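Starting a small business as a teenager, what did your family say?

Last updated: 29 September 2021

skokton_bread
Hello all. My son is 12 and since April he sells plants and small loaves at our gate in Skokton. At first it was pocket money. Now people come from Jirkham on Saturday mornings and he has a notebook with orders. My husband is proud, my mother is worried, and I am somewhere between them. I would like to hear from people who started very young, or whose children did. Did you let them continue when school began again?

Ramesh Chaturvedi
My sister and I sold pickles from our uncle's shop when we were that age. The shop was called Bhardwaj and it is still there. Our father had one rule: homework was shown to him before any jar was touched. We complained every day. I would do the same with my own children.
What worries your mother, the school or the money?

skokton_bread
Both, I think. She says a child who earns becomes a child who counts. He did ask me last week what I pay for flour.

naveck77
Then he asked a good question. Did you tell him? If you pay for the flour and the oven, he does not have a business, he has a present from you. I say this kindly.

skokton_bread
I told him. He was silent for one evening and then he raised the price of the rye loaf.

Folke Myklebust
I must disagree with naveck77. He is twelve. He can learn the price of flour at sixteen. What I would look at is whether he still sees his friends. I repaired bicycles from the age of 12 and I was good at it, but I missed two summers with the other boys, and those I did not get back.

naveck77
With respect, you could have closed on Sundays.

Folke Myklebust
I was a child. Who would have told me to close?

naveck77
All right, that is fair.

Ramesh Chaturvedi
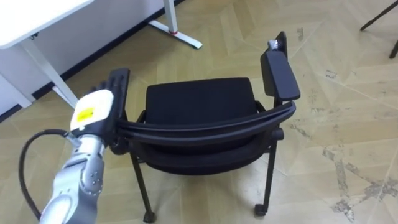 The black chair, and two more below.
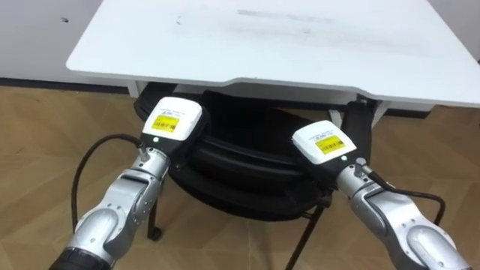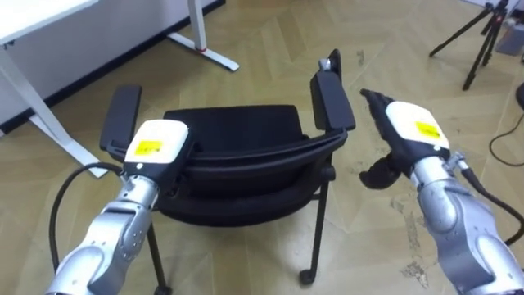

Re: What did your family say? (the school question)

jirkham_mum
I am one of the people who drive from Jirkham, so I can say the loaves are good! My daughter is in the same class and I see no difference in him since the term began. He is perhaps a little tired on Mondays, but so are all of them.
My suggestion is to write down the hours for 3 weeks. Only the hours, not the money. Then you and your mother can speak about the same thing.

skokton_bread
Thank you, this I can do. I would guess 6 hours in a week, but I have never written it down. Baking on Friday evening is the long part, and I am in the kitchen with him for all of it.

Folke Myklebust
Six hours is less than I feared. I still think one Saturday in the month should be free, with a note on the gate so that customers know it before.

naveck77
Here I agree with Folke. And please let him write the note himself.

skokton_bread
I asked him at supper. He accepts one free Saturday, but he wants to choose which one. My mother says she will buy the rye loaf at the new price.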